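3.2 Where things are kept in shared kitchens

Figure 1. Bowls, utensils and fruit on a kitchen-themed tabletop.

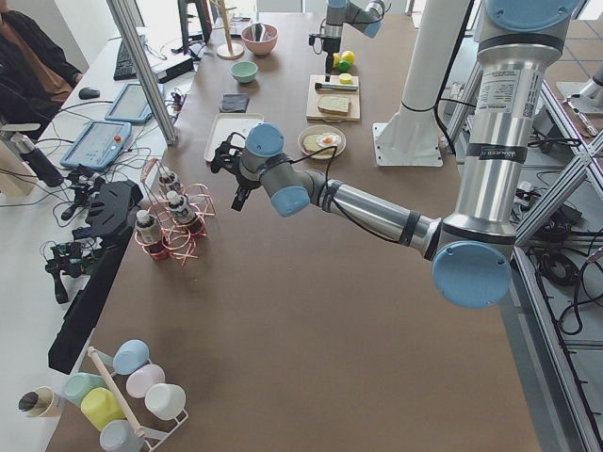 The second part of the study looked at how people who share a kitchen decide where things belong. Earlier work on household storage has mostly dealt with families, where one adult tends to set the order and the others learn it. Shared houses are different. Tenants arrive at different times, bring their own crockery, and inherit whatever the last group left in the cupboards.

We visited 19 shared houses in the Tapsell and Nodow districts. All had between three and six tenants and a single kitchen. Each house was visited twice, once on a weekday evening and once on a Saturday morning, when most tenants were at home. Saskia Kerslake carried out the interviews and drew a floor plan of each kitchen, marking every cupboard, drawer, shelf and open surface. Tenants were then asked to say, without opening anything, what was kept in each place. Their answers were compared with an inventory made at the end of the visit.

The inventories came to 2,684 items in all, excluding food other than fruit and vegetables left out on surfaces. We grouped the items by use (cooking, eating, storing, cleaning) and by ownership (one tenant, shared, unknown). The third ownership group was larger than we had expected. In several houses no current tenant could say who had bought the main saucepan or the bread knife, although both were used daily.

Tenants were good at naming the place of things they used every day and poor at almost everything else. Mugs, plates and cutlery were placed correctly by nearly all. Baking tins, graters and spare lids were often placed in a cupboard they had been moved from months before. Length of stay made less difference than we assumed it would. Tenants who had lived in a house for more than two years knew more of the cupboards, but they were also more likely to report an old arrangement with full confidence.

Open surfaces gave a different pattern. Bowls were the items most often left out, and their position changed more between the two visits than that of any other item. A bowl could hold fruit on one visit and keys or loose spoons on the next. When asked, tenants did not describe this as untidiness. They spoke of the bowl as having a place on the table or worktop, and regarded its contents as a separate matter. One tenant in the Nodow group said that the bowl "lives by the window, and whatever is in it is just visiting".

Ownership also affected how far an item travelled. Personal items stayed close to their owner's shelf or went back to a bedroom. Shared items drifted towards the sink and the hob, and items of unknown ownership drifted furthest of all, often ending up on top of the fridge or in the lowest drawer. This agrees in part with the account given by Zorner, who found that unclaimed objects in student halls gathered at the edges of a room. It does not support her further point that such objects fall out of use. In our houses around 50 of the items on top of fridges had been used in the week before the visit.

Labels were found in 3 houses. In each case they had been put up by a tenant who had since moved out, and the remaining tenants had stopped following them, though the labels were still in place. We return to this in section 4, where the written rules collected in the Brimalau houses are compared with what tenants said they did.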